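Palldale Motion Suite
Two-arm planning and control software for tabletop cells

Posted 10 December 2025 by the Palldale product desk

Palldale Motion Suite runs two small arms over one shared work surface. It covers perception, grasp selection, path planning and low-level control, and it ships as a single install with one license per cell. The current release replaces the separate Etim planner and Wirnari vision packages, which stay on security fixes only.

Planning

The planner treats both arms as one system. Each move is checked against the other arm's planned path before either one starts, and checked again while both are moving. If the paths come too close, the arm with the lower task priority slows down or waits. Priority can be set per task or per step.

Long, thin items get their own collision model. A flower stem, a straw or a cable is stored as a chain of short segments, so the planner knows that the far end will sweep across the table when the near end is lifted. In earlier releases the whole item was boxed, and the planner refused many moves that were safe.

Perception

The vision module takes color input from wrist cameras and from one or more fixed cameras. Depth is optional. Clear and tinted glass is handled by a separate model, which looks for the rim and the base and fills in the wall between them. It will report a vessel as upright, tilted or lying down, and the task script can branch on that result. Patterned backgrounds should be captured once with the table cleared – the module then masks them during normal runs.

The object library holds 3,053 entries. Of these, 2,050 include tested grasp points; the rest are recognized but need a grasp taught by hand.

Control

The controller accepts joint position, joint velocity or gripper-tip targets. Grip force limits are set per object class. Gripper state, joint current and tracking error are logged at every control step and can be exported as plain text or in the Drandton log format.

Tooling

- Script editor with step, pause and rewind in simulation
- Replay viewer with both arms on one timeline
- Calibration wizard for wrist and fixed cameras
- Command line tools for batch export and log repair

Requirements

A 64-bit Linux host with a supported graphics card and 2 free USB ports is needed for a standard cell. Real-time kernel patches are recommended but not required. Arms from different makers can be mixed if both drivers support position control.

Known limits

Soft petals and leaves are not modeled for contact. The planner keeps a margin around them, and this margin can be reduced to zero if light touching is acceptable. Multi-stem bunches are tracked as one item until they are separated.

Pricing

A single-cell license is $2,935 and includes updates for one year. Volume terms will be listed in January.

4 comments | 11 shares

Contact sales | Copyright Palldale | Back to top

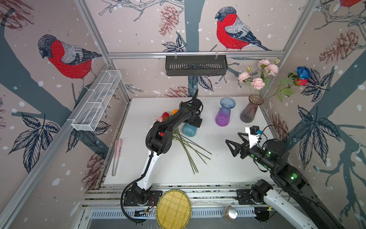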